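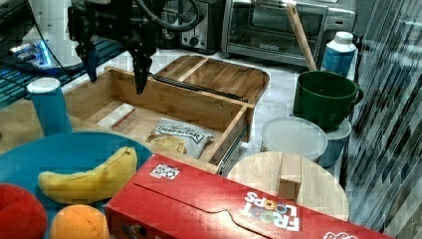

**Ticket 274: arm stops over the drawer, put-away job times out**

Opened by Marleny, break room bench, second shift

Hi all! Me again. Sisto is doing the thing where it goes down to the drawer, hangs there, and then the tablet says "waiting for operator" until I come over and press Resume. I've pressed it 19 times since lunch (I started keeping tally on a sticky note, sorry, I was annoyed). The job is the usual snack put-away, chips and the little box go in the drawer, everything else stays on the counter.

Things I tried before writing:

- restarted the arm from the tablet
- pulled the drawer all the way out by hand and started the job over
- wiped the drawer slide, which was pretty crumby
- turned the toaster oven light off in case of glare (Eusebio's idea, no change)

**Tuesday, 2:40 pm, Marleny**

Mei-kuen called me back and had me read her the settings page. The wait timer is at 60 seconds and the drawer depth is still the number from the old drawer, the plastic one. We swapped to the bamboo one when the Illeron people redid the counter and I guess the number never got changed? I don't have the login for that page, so I can look but not touch.

While I had her on the phone I also asked about the alerts, because they all come to me now. Before Sisto, whoever was on break duty just put the stuff away and it took as long as it took. Now I'm at the packing line and my phone buzzes and I walk over, press a button, walk back. I like not doing the put-away, I really do! But the walking is not in anybody's schedule and Cristian has been covering my station every time, which isn't fair to him.

**4:15 pm, Mei-kuen Kao**

Changed depth to match the new drawer. Please run ten and tell me how many stop. Alerts can go to a shared list, I need Mercedes to approve it.

**5:05 pm, Marleny**

Ran ten. One stop, and that one was on the chips, the bag slid when the fingers closed. No stops on the box at all. So much better, thank you!!

Two leftovers:

1. Can I get the login for the depth page? Or Cristian, he's better with that stuff than me.
2. Mercedes, the alert list. Cristian and Eusebio both said yes to being on it as long as we trade off by week.

Leaving this open until the chips one is looked at.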